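Samside Chamber Players
Thread — Season update

1/ The Samside Chamber Players are pleased to confirm the program for our September concert at Fisholm Hall. The evening opens with a new string quartet by Birger Öberg, followed by songs for soprano and piano.

2/ Soprano Liên Đỗ will sing the full song cycle by Daniyal Satti, with Quang Từ at the piano. The cycle has 15 songs and will be given without a break. Latecomers will be seated after the last song.

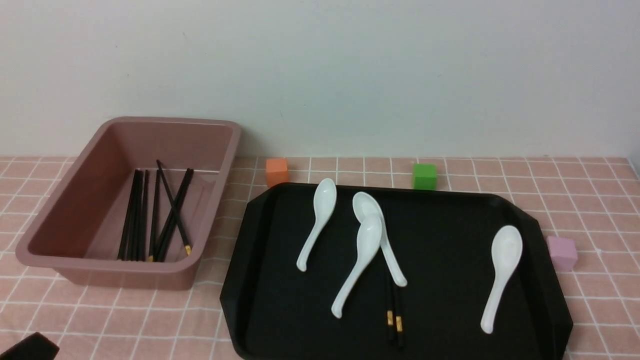
3/ Tickets go on sale Tuesday at 10 a.m. The hall seats 382. Members may reserve two seats each before general sale opens — please have your member number ready when you call.

4/ Mr. Öberg will speak with the audience in the lower foyer before the concert. Admission to the talk is included with every ticket. He has asked that scores be made available for reading, and copies will be placed at the door.

5/ The piano will be tuned on the afternoon of the concert, and the hall will be closed to visitors during that time.
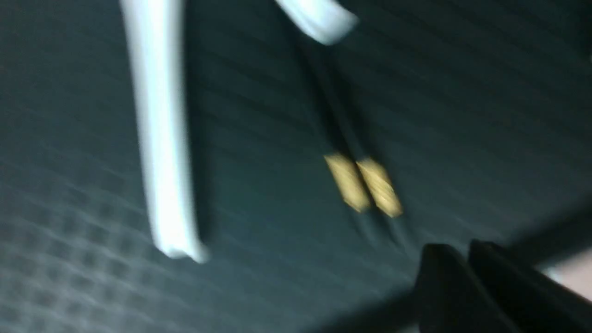
Ticket holders who wish to collect programs early may do so at the box office once the hall reopens. Large-print programs can be requested by email.

6/ We thank Đạt Kim, who steps down as concert manager after this performance. Questions about subscriptions should now be sent to the main office.

Recent posts
Quartet auditions: dates and required works
Hala Trio to return in spring
Notes on the Cieślak song recital

Contact | © Samside Chamber Players | Back to top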